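Search this site Search Go

Category: Student Work > Facilities and Storage

Does a Numbered Shelf Stay Clean? Project Report
Kanokwan Wattanapong

The Skevach store room guide claims that shelves with a written number on each section get cleaned more often than shelves without one. I doubted this before I began and I still mostly doubt it. A number tells a person where to put a box. I could not see why it would make anyone pick up a cloth.

Method

I used the white metal shelving at the Blackburn house, which has handwritten section numbers on the front lip. The task was simple: reach to the back of a section, wipe toward the front, then move on to the next number. No spray, only a cloth. I allowed 50 seconds per section and ran the full round 9 times, which gave me 455 usable entries in the log after I threw out the ones with no section number written down.

Problems

The back edge is the weak point of the whole method. Arms are only so long, and the far corners near the uprights are where a cloth bunches up and stops doing much. The guide says to "wipe the full surface" as if all surfaces were a kitchen table. I also don't trust my own scoring. I gave each section a mark by eye, and I knew which ones I had just cleaned.

The label on the front of section 3-2, with both hands at work just over it:

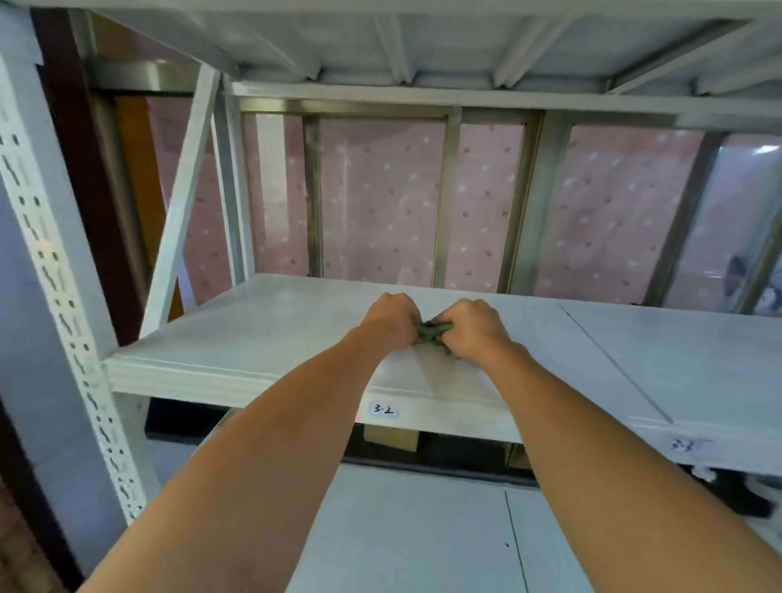 Both hands at the far side of the white surface, with the pink curtain behind:

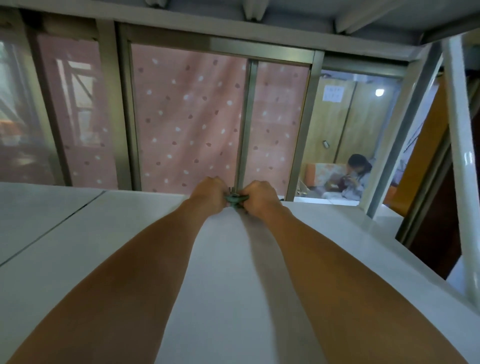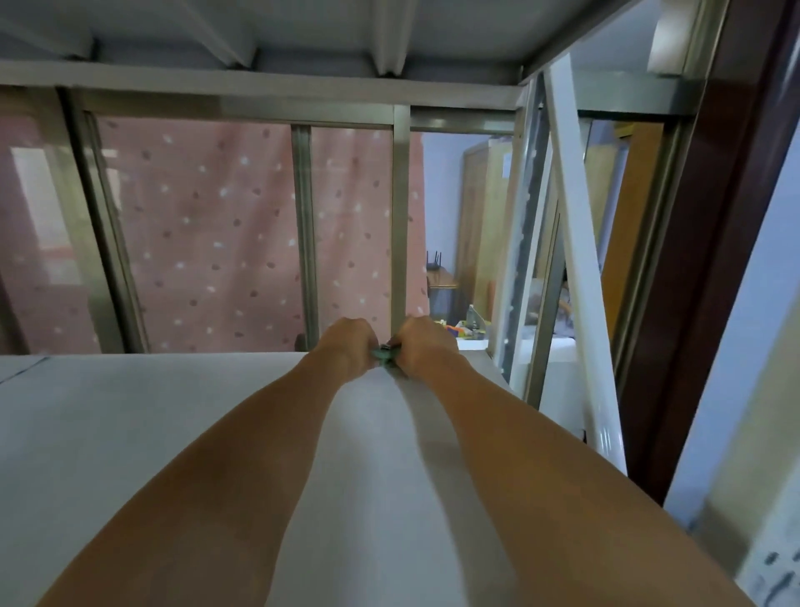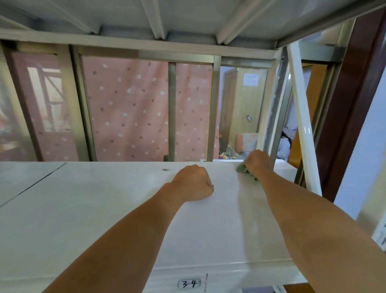

My marks went up a little over the nine rounds, but they went up just as much for the sections whose numbers I had covered with tape. The Starilico handout calls this kind of rise "a habit effect," and I think it fits better than anything about labels. What the numbers did help with was the log. I lost my place less when I could write down a section and keep going.

I would not repeat this in January without a second person doing the scoring. I would also want a cloth on a handle for the back corners. Vavska sells one, though I have not tried it and the catalog makes it sound too good.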